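Simulation rules > Reset and logging policy for drawer tasks

Rhun Mostyn
Proposed rule for the Druvix sim runs, starting in September: an episode with either gripper touching the cabinet at step zero gets thrown out. We have 1,156 episodes and 231 of them break this. Small room, two arms, cabinet up against the wall.

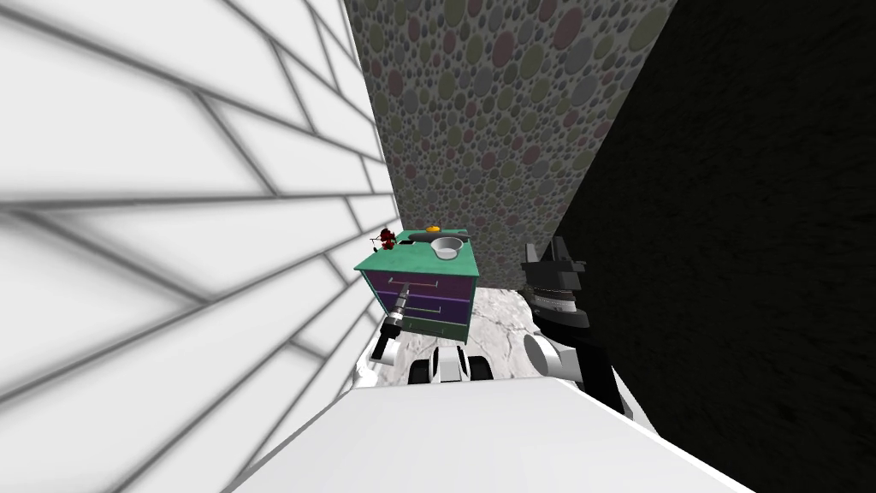
Hala Kanaan
Throwing out 231 is too much. Flag them and let whoever trains decide. Willska does it that way.

Rhun Mostyn
Flags get ignored. I would go with a fixed clearance and a hard fail in the checker.
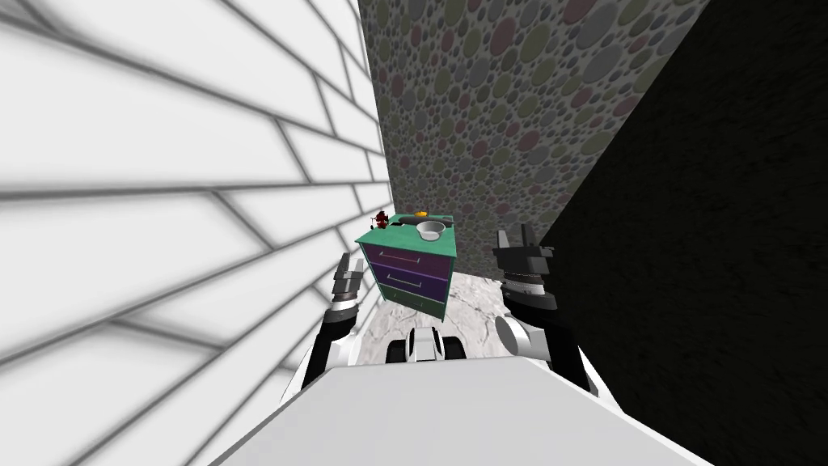

The other half of the rule is naming. Drawers are numbered from the top, and "left arm" means the robot's left. I found 7 logs that had it backwards.

Yu-ting Lau
Agree on naming. Disagree on the hard fail. A real robot won't always start clear of the furniture.

Cledwyn Gwilliam
Same as Yu-ting. Also please require a gripper view with every episode. Two of mine got rejected for not having one and it isn't in the written rules.

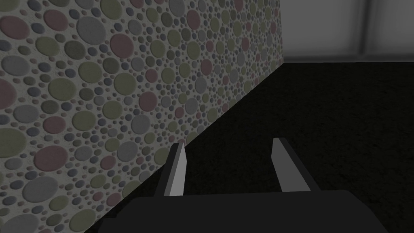 Gripper view, fingers open, nothing held

Rhun Mostyn
OK, I'll add that. Clearance goes to a vote Friday.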